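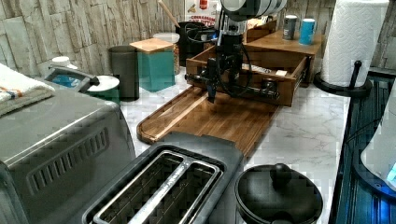 Why the Pump Price Falls Slowly: Fuel Costs and Wholesale Prices at Local Stations

Student project report, Applied Economics
Apinya Saithong and Ekkachai Nuchit
Submitted 15/01/2024

1. Background

Drivers often complain that gas prices go up the day crude oil goes up, and take weeks to come back down. Economists call this "rockets and feathers." We wanted to see if the pattern shows up in a small area with only a few sellers, using prices we collected ourselves.

The price on the sign has several parts. The station buys fuel from a wholesaler at what is called the rack price. To that it adds delivery, taxes, card fees and its own margin. Taxes did not change while we were collecting, so we left them in and looked only at changes.

2. Data

We followed 4 stations in Cavness. Two of them carry the Plarine brand and buy under a supply contract. The other two are independents that buy from Duangkaew, a wholesaler with a storage terminal outside town. Duangkaew let us copy its posted rack price for regular unleaded each morning. We wrote down the sign price at each station once a day, before noon, starting in July and going on for 14 weeks.

Some days are missing. One of the Plarine stations had its sign turned off during repairs, and we did not want to ask the clerk every day, so we carried the last price forward. We also threw out two readings at the other Plarine station that were clearly typing errors on our part.

3. Method

We put the prices in a spreadsheet and marked every day when the rack price moved by 2 cents a gallon or more. For each of these days we counted how long it took for a station to pass on half of the change. We used half because several stations never passed on the full amount before the rack price moved again.

Increases and decreases were kept in separate tables. Apinya did the counting for the independents and Ekkachai for the Plarine stations. Then we switched and checked each other's tables. We disagreed on a few dates where one change ran into another, and settled these by using the earlier date.

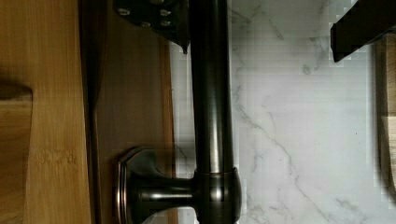

4. Results

Increases were passed on faster than decreases at every station. The gap was larger at the independents, which surprised us. We had expected them to cut prices quickly to draw customers from the brand stations. In practice they seemed to wait until a Plarine station moved first, and then matched it within a day.

The Plarine stations changed their prices less often, but in bigger steps. The manager of one told us that price changes are sent from a regional office and that she has no say in them. She also said that a tank filled at the old price is not a reason to hold the sign price up, although customers think it is.

The longest delay we found was after a run of small decreases late in the period. No single one was big enough to be marked by our rule, so most of that delay is missing from our tables. A rule based on the total change over a week would have caught it.

5. Limits

Four stations is a small group, and all are on the same road. We have no sales volumes, so we cannot say how many drivers paid the higher price. The rack price is a posted price, and the contract price the Plarine stations pay may be different. We asked for it and were turned down.

We had planned to compare Cavness with Kodevell, where there are more sellers, but could not get there often enough to keep a daily record. Our notes from Kodevell are in the appendix and were not used in any of the tables.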